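4.2 Setting the lamp over a practice station

The Senda task lamp ships with the arm locked. Mount the base plate before you release the lock.

1. Clamp the base plate to a bench edge no more than 35 mm thick.
2. Lower the arm post into the plate and tighten the collar by hand.
3. Pull the red lock pin and swing the head over the pad.
4. Set the head 530 mm above the work surface - measure from the lens ring.
5. Turn the focus ring until the light forms an oval on the pad.
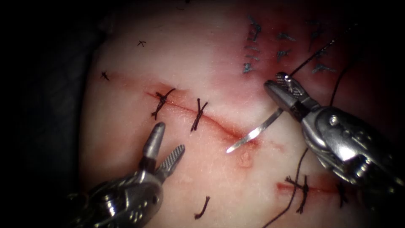
Fig. 2. Suture pad under the focused beam.

6. Tighten the elbow knob and plug in the power supply clip.

Note: The edges of the work area stay dark in narrow focus. Use the wide setting when laying out supplies.

CAUTION: Do not cover the vents on the lamp head. Replace the fuse only with Calvo part 2976.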